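About Kitis

Kitis takes in used office computers, checks them, and either puts them back to work or takes them apart for parts. We have been doing this for 4 years from a single building on Arkau Road. Solange Kowalchuk started the company after running the computer room at a community college, where old machines went into a closet every summer and stayed there. Selorm Adjei joined in the first year and runs the bench.

Most of what we handle is ordinary desktop equipment: towers, monitors, keyboards, power cords. We do not take printers, televisions or anything with a cracked battery. Last year 2,566 machines came through the door from schools, clinics and small offices. The largest single pickup was 600 towers from Boonyarit when they closed their call center.

What happens to a computer

Every machine gets a number when it arrives, and the number stays with it until it leaves. The hard drive is logged separately under its own serial number. Drives are erased or destroyed, depending on what the owner asked for on the intake form, and the owner gets a certificate either way. Then the case is opened and the parts are looked over.

Inside the desktop cases
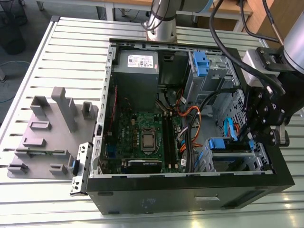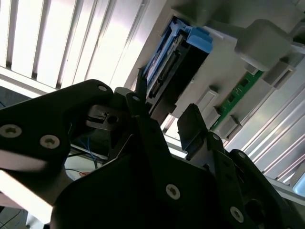
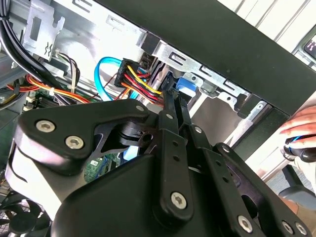 Desktop towers are the part of the business we know best. They were built to be serviced, and a good one can be opened, cleaned and closed again without much trouble. We look for bright plastic first. On many office models the parts meant to come out by hand are a different color from everything else, like the blue latch on the optical-drive cage in the first picture, and that tells a new person on the bench where to begin. Cables get checked before anything is unplugged. Data cables and power leads that are still good are bagged by type and kept, as we go through a lot of them.

Memory and processors are tested and sorted. Power supplies are tested under load, and the ones that fail go out with the scrap metal. Bare steel cases with no working board are sold by weight.

Where they go

Repaired computers are sold from our front counter and through the Nuvurholm store, with a 2 month warranty. Schools and nonprofits can buy at a lower price if they order directly from us. Ask for Solange.

Dropping off

Drop-off is free for desktops and laptops. Please bring the power cord for a laptop if you still have it. If you want the drive returned to you, say so at the counter before you leave, and Selorm will have it pulled and set aside. For pickups, send us a list of what you have and whether the building has an elevator.

Page updated 1/11/25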